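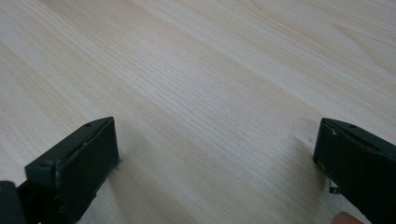 ## Table tips for recording days

Quick list, mostly for the new people. Add to it if you find something better.

- **Clear everything first.** Cups, phones, pens, the tape roll. Bare wood and then only what the task calls for.
- **Start open.** Fingers wide, pads level with each other, hold for a beat, then go. Same at the end. Makes cutting the episodes so much easier.
- **Check the pads.** Fuzz collects along the bottom edges, and it will end up on whatever you pick up next. Strip of masking tape, press, peel. No wet wipes on the pads please.
- **Scuffs are fine.** A worn top edge or a few pale nicks, keep going. Pad loose or twisted – stop and tell Ntombi.
- **Mind your fingertips.** Easy to let one creep up under the gripper finger when your hand gets tired. Shift your grip between takes, not in the middle of one.
- **Dry cloth for the tabletop.** Crumbs and dust after every batch. Polish makes it shiny and then you get glare, so no polish.
- **Lights before you start.** Blinds down, both ceiling lights on, leave them that way til the batch is done.

## Kitchen tasks

Folding dish towels: iron them once at the start of the week, after that leave the wrinkles in. We want wrinkles.

Spoons into the drawer tray. Turn them every which way, handle toward you, handle away. Santeri did 79 in a row all pointing left and we had to redo most of it.

Dry beans, not rice. Rice gets everywhere and you'll be finding it til June.

Mugs – go for the handle half the time, the rim the other half. Put the mug down gently. A dropped one still counts, mark it as a miss and keep the recording. Don't delete misses!!

## Pace

Slower than feels natural. If you'd be annoyed watching someone else do it, that's the right speed. 14 takes, then a break, then swap with whoever is logging.

Target for the towel set is 1000, we're at 743 as of Dec 3, 2022. Spoons after that.

## Putting away

- Gripper in the padded box, fingers closed
- Cards to Shirley, labeled with task and initials (pencil rubs off, use the marker)
- Towels back in the blue bin even if there clean
- Write the count on the sheet before you leave, Niilo copies it over Monday morning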